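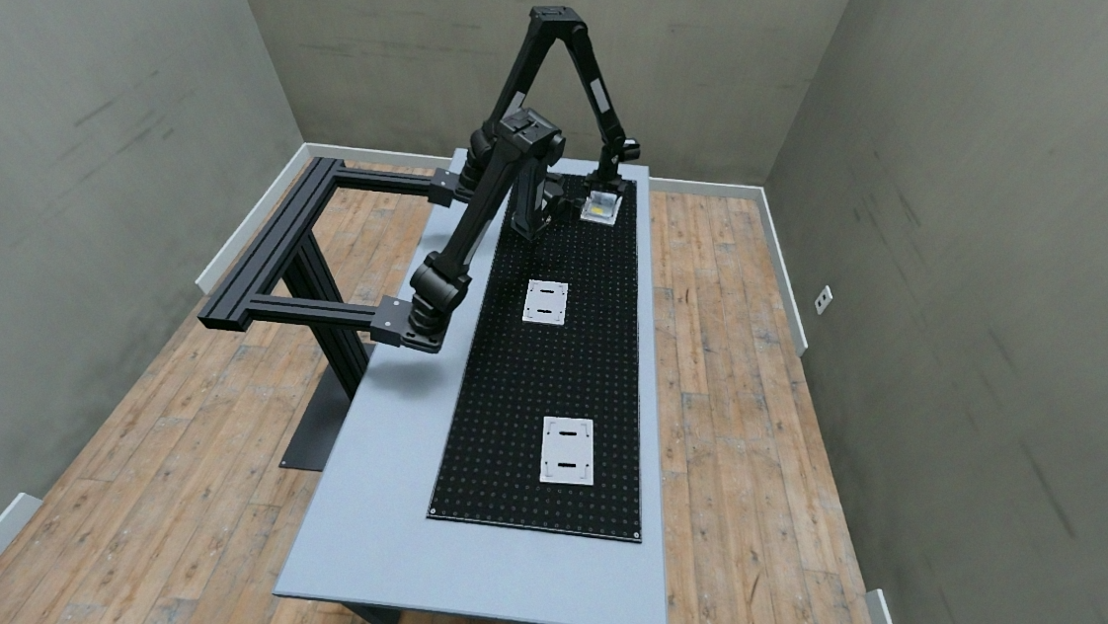 A waiting list for homes is a line that nobody stands in. When a family needs a place to live, they can ask their town council for one. In Clelska, 300 families are waiting. Think of the three white plates set out along the black board, each with its own spot – the council tries to find every family a spot, too.
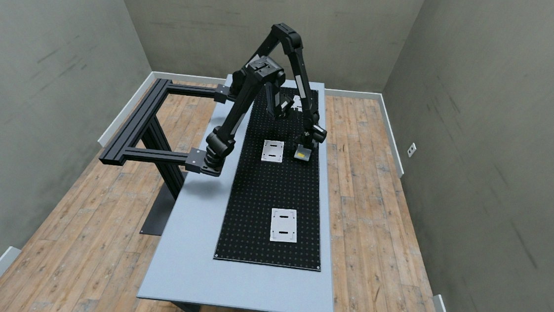

Who goes first?

Families with the greatest need, such as someone who is very ill, may move up the list.
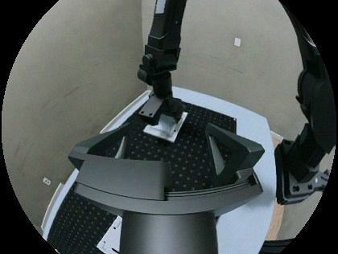
Words by Cúc Hầu
14 December 2024

If you're waiting, ask a grown-up to tell you how it works. It's a very good question to ask!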